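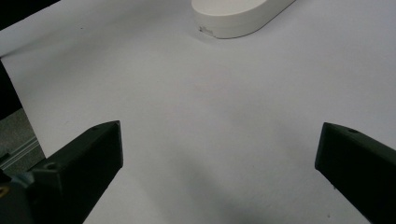
2 min read

Declan Mulcahy keeps the gripper tools at Moynihan in working order. When I reached him by phone in the morning, he had one on his bench with the fingers open, and he asked me to wait while he put down the hex key.

The tool is called Hamen inside the company. It is held in the hand and has two black fingers, with a camera looking forward between them. People carry it to a table, pick up small household things and put them down again, and the recordings are later used at Prundivley to teach an arm the same movements. Mulcahy does not do the recordings. His work begins when the tool comes back.

"The first thing I look at is the fingers," he said. "I open them fully and I look from the camera side. Left and right should end at the same height. If one is lower, I don't measure anything yet, I check the screws."

The screws are his main subject. Each finger is fixed through small holes on its upper face, and the printed plastic around a hole becomes soft in shape if somebody tightens too much. He has a drawer with more than 30 old fingers, and he says most of them were finished by a strong hand and not by wear.

"People think tight is good. With plastic, tight is good until one moment, and after this moment you have a new part to print."

A new pair takes 7 hours on the printer. He always prints both sides together and never mixes an old finger with a new one, even when only the left is damaged. I asked if this is not a waste. He agreed that it is, a little. But the flat faces at the tips wear differently, he explained, and with a mixed pair a thin object will turn when it is gripped.

After the fingers he goes to the mounting block. He cleans the dust out with a soft brush, then he moves each finger by hand from closed to open and listens. A dry sound means that the slide wants grease. For this he uses very little, put on with a wooden stick, and he wipes away what he can see.

The last check is done over a white surface. One plain object lies on it, far enough that the open fingers do not touch it, and he looks at the camera view on a monitor.

"White shows me everything. I see the specks on the lens, I see if the light is more on one side. If the room is not good, the shadow of the tool is very hard and I move the lamp. I like the shadow soft."

He also likes a white object for this, although his colleagues prefer a bright color. White on white is difficult for the camera, and if the edge is clear there, he is satisfied with the focus.

The program that reads the finger opening is called Skatirance, and he speaks about it with less patience. In March an update changed the zero position, and for two days the tools reported closed fingers when they were slightly open. He found the fault with a strip of paper, which he could pull out easily when the screen said it should be held. Since then the strip of paper hangs on a nail above the bench – he checks every tool with it before it goes out.

I asked what he would change in the design. He thought for some time.

"Metal inserts in the holes. I have asked for them two times. Maybe you can write it also, then it will be three."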